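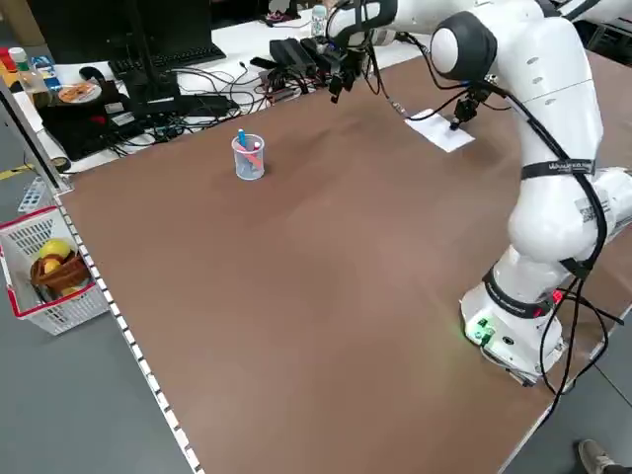 Ville Ruotsalainen

5.3 Empty closes

The most common fault in the folding trials was a grasp that closed on nothing. The arm moved to the edge of the sheet, the fingers shut, and the controller marked the grasp as done and went on to the lift. We call this an empty close. It happened 68 times in 1067 grasp attempts, on both arms, and it accounts for most of the failed folds in Table 3.

An empty close does no harm by itself. The trouble is what comes after. The Dremetti controller runs the two arms on a shared timeline, and once both grasps are marked done, the arms lift and move toward each other at the planned speed. If one arm has no paper, the other drags the sheet across the table or tears it at the corner. In June one such run ended with the wrists touching. The force limit stopped the arms within a second, and the only damage was a bent fingertip pad, but the stop came from the joint torque check and the planner had no part in it. As far as the planner knew, the fold was going well. 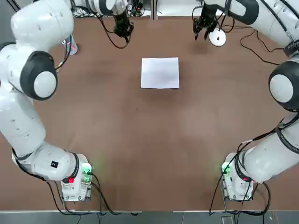 We went back through the logs and sorted the empty closes by cause. Reijo Tikkanen and I labeled them separately and then compared. We disagreed on a few and settled those by looking at the joint traces together.

In 22 cases the calibration between the head camera and the arm base had drifted. The planner found the corner of the sheet correctly in the head image, but the fingers arrived to one side of it. Drift was worse late in a session. Recalibrating at midday removed most of it, at a cost of 8 minutes each time.

The rest of the cases, apart from a small group we could not explain, were errors in height. Copy paper is thin, and the fingers have to come down hard enough to get under or pinch the edge without pushing the sheet away. When the approach was too high, the fingers closed above the paper. When it was too low, the tips pressed on the table, the compliance in the linkage let them slide, and the sheet moved ahead of them. The second kind was harder to spot in the logs. The contact force looks much like the force of a good grasp until the lift begins. 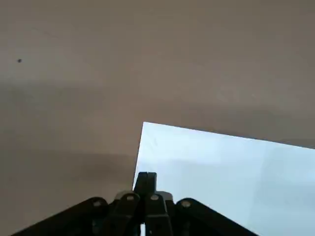
Finger width was the only grasp signal the controller used. With a rigid part this works well enough, and the Eze driver we started from was written for rigid parts. A single sheet changes the closed width by less than the encoder noise, so the reading is the same with paper or without it. We knew this before the trials. We had expected the torque reading to make up for it and did not test that properly.

The wrist cameras were already recording at the time, but their images were used only for training and played no part in the grasp check. Looking at them afterward, a person can usually tell whether the edge of the sheet is between the fingers. The hard cases are those where the fingers lie in front of the edge and hide it, and there the labelers had to wait for the first frames of the lift. 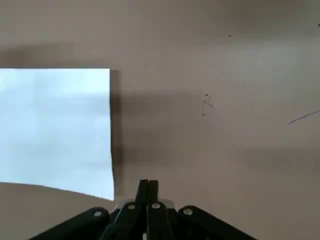 Figure 4. Wrist camera view with the gripper closed and empty, to the right of the sheet.

Two changes were made after this review. The timeline now waits after each close, raises the wrist slightly, and compares the wrist image before and after. If the sheet has not moved with the fingers, the grasp is marked as failed and both arms open. The second change is in the Wunalier safety layer, which now holds a minimum distance between the wrists whatever the planner reports. The first change makes every fold slower. The second has not been triggered since it was installed, so we can say little about how it behaves outside the bench tests at Nultville.

We did not rerun the full set of trials with the new check. The rates in Table 3 are for the original controller.

Friday, October 12, 2018 | By Ville Ruotsalainen

Print this page
E-mail this page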